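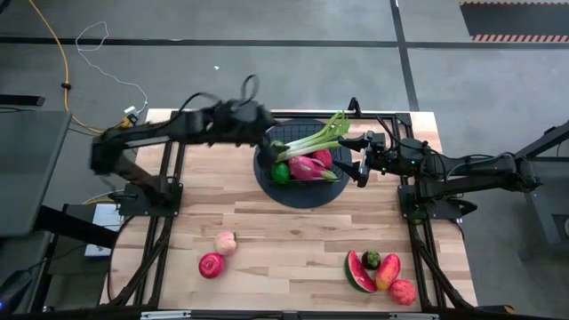

Left arm jumps when both arms are near the basket, anyone else?

Forum: Two-arm setups / Faults and safety
6 replies

setlow_pete
Hello all. I need advice about a fault which I cannot repeat when I want it. We run two black arms on a wood table, one on each side, and the job is produce sorting: the arms put fruit and vegetables in a wire basket and take them out again. The basket stands on a round mat between them.

The fault: when both arms come close to the basket, the left one sometimes makes a short, hard jump toward the middle. It has done this 6 times in 491 runs. Five times nothing was touched. The last time it pushed the basket against the gripper of the right arm, and the right arm stopped with an overload error. The left one did not stop. This is what worries me most.

Software is the Voyle controller, version from September. I changed nothing in the config before it started.

mudgway_e
Is the stop linked between the two arms or does each one have its own? From your description it sounds like each has its own. If so, I would not run it again until that is fixed. The jump is the smaller problem.

setlow_pete
Each has its own. The red button cuts both, but an error on one arm does not reach the other. I did not know this before. I read the manual again and it is there, on a page about something else.

Urkadness
I disagree with Ebony a little. Link the stops, yes, but don't forget the jump. Look at the cable first. You have a thin one looping over the forearm and wrist of the left arm. When the wrist turns, does the loop get tight? I had a connector with a weak contact, and the joint lost its position for a moment and then tried to catch up. It looked exactly like a jump.

mudgway_e
I didn't say forget it. I said don't run it. You can check a cable with the power off.

hullness_lab
For me this is not a cable. A bad contact gives you jumps everywhere, and he has them only near the basket. I think the two arms get their targets late and then the controller sends a big step. Look in the log for the time between two commands. Mine should be 20 ms and once I found 700. The arm waited, then went to the new place at full speed. Put a limit on the step size and you will at least make it slow.

Urkadness
"Only near the basket" is also where the left arm is most stretched out, so also where the cable is pulled most. Both ideas fit.

setlow_pete
Thank you, I did both checks this afternoon.

Cable: with power off I moved the left arm by hand to the basket. The loop stays slack when the wrist is straight, but if I turn the wrist fully to the inside it becomes tight and pulls on the connector. I made the loop longer and fixed it at a second point on the forearm.

Log: I wrote a small script to find the gaps. In the run with the collision the longest gap is 58 ms. So there is a delay, but much smaller than the one of hullness_lab. I don't know if this is enough to cause such a movement.

My colleague Socorro Chambi has now connected the error output of each arm to the stop input of the other. We tested it with a false error on the right side and the left stopped. Then the same in the other direction, also good.

hullness_lab
58 can be enough if the arm is moving fast at that moment. What is your maximum step per command?

setlow_pete
There is no maximum. The field is empty in the config.

hullness_lab
Then fill it in before anything else. Start very low, even if the motion looks ugly.

mudgway_e
And test the linked stop with the arms moving too. A stop from standing still tells you the wire works. It doesn't tell you how far the arm travels before it holds.

setlow_pete
You are right, we tested only standing still. Tomorrow I will do it at quarter speed with the basket taken away, and I will measure the distance with tape on the table. I will write the numbers in this thread.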